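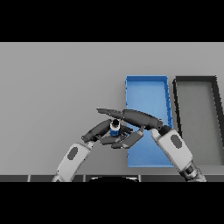
Trays side by side on the gray table.

Dundari packing room - fall safety walkthrough, with my comments

Hi all! I did the September check before the morning shift, so the place was quiet and I could poke my nose into everything. Same form as in spring, OK or FIX next to each line, and my rambling underneath. We have 1,839 square feet now that the Mirness side is open, and it took me a lot longer than I'd planned (bring coffee if it's your turn next).

FLOORS AND WALKWAYS

Main aisle clear from door to door: OK
Lovely. Somebody has swept behind the tape rack too, thank you!

Yellow floor tape readable: FIX
It's worn away by the scale where we all turn the carts. I have half a roll in my desk and will redo that corner, but we need more for the Mirness side.

No cords across walkways: FIX
The label printer cord is back on the floor. I hooked it up again, but the clip is cracked and I don't trust it. New clips are on the order list.

Mats flat, no curled corners: OK
The one by the back door is getting there. Keep an eye on it when it rains.

EXITS AND FIRE

Both doors open fully from inside: OK
The back one sticks a little at the bottom. It opens with one push, so I'm passing it, but I've put in a request to the landlord anyway.

Exit signs lit: OK

Extinguishers hung, tagged, gauge in the green: FIX
We have 4. Three are fine. The one near the baler was sitting on the floor behind a stack of flattened boxes, and I had to move 19 of them to reach it. Please, please don't stack there! The bracket is loose, which is how it ended up on the floor I guess, so that's a real repair and I've marked it as urgent.

Nothing stored within 18 inches of the sprinkler heads: OK
Top shelf looks so much better than in spring.

SHELVING AND LIFTING

Pastov racks anchored to the wall: OK
I gave every upright a good shake. Solid.

Heavy cartons on the bottom two levels: FIX
The Thiele order is up at shoulder height again. I know it came in late and everyone wanted to go home. Please bring it down with two people, and use the step, not a chair.

Step stool feet and lock: OK
Rubber feet are new and it locks with a nice loud click.

Hand truck tires: FIX
Left one is soft. Pump is in the gray cabinet.

TABLES AND SORTING

Table edges smooth, no splinters or sharp corners: OK

Trays sitting fully on the table: OK
My elbow has sent enough small parts flying that I check this one twice.

No cracks in the trays: OK
I ran a finger along all the rims. If you find a cracked one, put it in the bin by my desk and take another from the shelf. 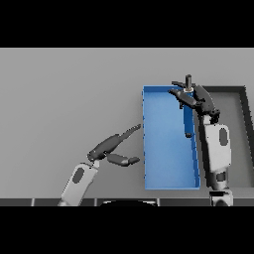 Long blue tray, lengthwise on the tabletop.

Box cutters retracted and put away: FIX
I found two with the blade out, one of them under packing paper, where my hand found it first. No harm done, but I did use a word my mother wouldn't like. Blades in, every time, even if you're only stepping away for a minute!

FIRST AID

Kit complete against the list in the lid: FIX
Out of large bandages, and the eyewash expires this month. I've ordered both. If you take the last of anything, write it on the whiteboard.

Emergency numbers posted: OK
Still has the old unit number on it though. I crossed that out in pen and will print a fresh one.

Reporting sheet by the phone: OK
Only one entry since spring, a pinched finger at the baler. I'm sure there were more small things than that. Write them down, it isn't about blame and it takes a minute.

TO DO BEFORE THE NEXT CHECK

Extinguisher bracket - urgent, and I'll chase it daily
Thiele cartons moved down - today please
Cord clips and floor tape - on order
Hand truck tire - whoever gets to the pump first
Bandages and eyewash - ordered

The form takes 20 minutes once you know the room, or so I told myself. Blank copies are in the folder on the door, and the spring one is behind them if you want to compare.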